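Section 4. Your first shift with the bench arm

Welcome to the part we had the most fun writing! By now the Trivutex arm is bolted down and calibrated, and the people at the Flatport refurbishing bench can start handing over the jobs that wear out wrists and eyes. You still decide what happens to every workstation. The arm takes on the reaching and the fiddly holding.

Before you start

1. Shut the workstation down, unplug it and take off the side panel.
2. Lay the case flat on the mat with the board facing up.
3. Clip the ground strap to bare metal on the case.
4. Sign in at the bench screen and scan the work order. Practice orders all use the number 3139.
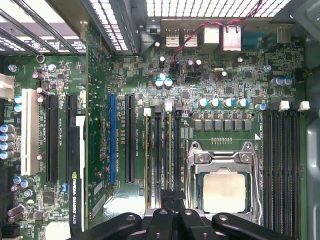
Teaching a position

5. Press Guide and move the arm by hand. It feels almost weightless, and most people grin the first time.
6. Bring the fingers over the part you want, stop well clear of it, and press Save.
7. Name the position in words your coworkers use. Nhàn La's "second slot, fan side" beats "P_07" every time.
8. Play it back at speed 4 and keep a hand near the stop button. Leave speed 100 until the lead has signed off on the routine.

Caution: Never play back a new routine over an open processor socket. Check it on a scrap board first.

Note: Cables move between one case and the next. Tuck them aside before you press Play.

What changes for you

Expect less time bent over a case and more time deciding: repair, reuse or strip for parts. Inspectors at Plostolton now write their own routines, and Thắng Vũ's memory check has spread to both benches (it's lovely, try it). Pay grades and break times stay as they were. Each shift swaps roles at midday so everyone keeps their hand skills, and you can pull any case back to manual work without asking.

If a routine stops partway, press Hold, lift the arm clear in Guide mode and call Wanting Zeng at the support desk. Write down the step number before you clear the screen.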